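Mosora is a small school of craft and repair. We teach adults to make and mend things by hand: jewelry, clothing, small leather goods, and household textiles. Classes run in the evenings and in weeklong daytime blocks, and most students come to us with no experience.

## How the school started

Sizwe Potgieter and Anel Cele opened Mosora in two rented rooms above a hardware store. Sizwe had spent years repairing shoes and bags. Anel had trained as a dressmaker and was teaching alterations from her dining room. They shared one sewing machine, one set of pliers, and a kettle.

The first course was a mending class, and it filled from a card in the hardware store window. Students kept asking for restringing and clasp repair, so Bheki Le Roux joined to teach beadwork. Leather followed the next February, after Sizwe found a secondhand skiving machine and got it up the stairs.

We moved to our present building on Prusow Street when the upstairs rooms were sold. It used to be a print shop, and the floor by the back door still has ink on it. We now have three classrooms, a tool room, and a kitchen where students can eat before evening class.

## What we teach

**Mending and alterations.** Hems, zippers, darning, patching, and taking in or letting out. Students bring their own clothes from the second session on.

**Beadwork and stringing.** Knotting, crimping, braided cord, elastic and wire stringing, and repairing pieces that have come apart. Materials for the first project are included in the fee.

**Leather.** Straps, card holders, small pouches, and replacing worn stitching. This course uses sharp tools and has a shorter class list than the others.

**Household textiles.** Cushion covers, curtains, simple quilting, and binding. Johannes Jacobs teaches the daytime block and Anel teaches evenings.

We don't give grades. Each course ends with a finished piece and a short talk with the teacher about what to try next. Students who complete two courses can apply for the Urnex term, a longer program in which they plan and finish a project of their own. It is named after the street where the first classrooms were.

Last year 394 people took a course with us, and 188 of them had studied here before.

## Who works here

Sizwe Potgieter runs the school and teaches leather. He also orders supplies, so questions about thread weights and hides go to him.

Anel Cele plans the course calendar and teaches mending and textiles.

Bheki Le Roux teaches beadwork. He came from a repair counter at a jewelry store and still takes on restringing work between terms.

Johannes Jacobs teaches daytime textiles and looks after the sewing machines. Every machine is cleaned and oiled between blocks.

Ah-rin Kong runs the office. She answers the phone, handles enrollment and refunds, and keeps the waiting lists.

## Beads and findings

Much of what we use in beadwork is secondhand. People give us broken necklaces, single earrings, and bracelets they no longer wear. Bheki sorts them by size and hole width, and anything that can be restrung goes into the class stock. Charms are kept with the piece they came on when possible. If you have jewelry to give, bring it to the office during opening hours. We can't return items once they've been sorted, and we don't value them.

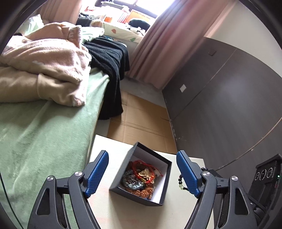 *Bead bracelets, red braided cord, and a butterfly charm.*

## Fees and places

Fees cover teaching, use of tools, and the materials listed on each course page. The Mathebula Fund pays part or all of the fee for students who couldn't otherwise attend. Applying takes one short form, and Ah-rin can help you fill it out. A request to the fund doesn't affect your place in line for a course.

If you need to cancel, tell us before the first session and we'll refund the fee. After that we can move you to a later course if there is room.

## Visiting

The office is open on weekday mornings and before evening classes. The front door and all three classrooms are on the ground floor. Parking is on the street, and there is a bike rack by the back door.

Page updated December 12, 2023.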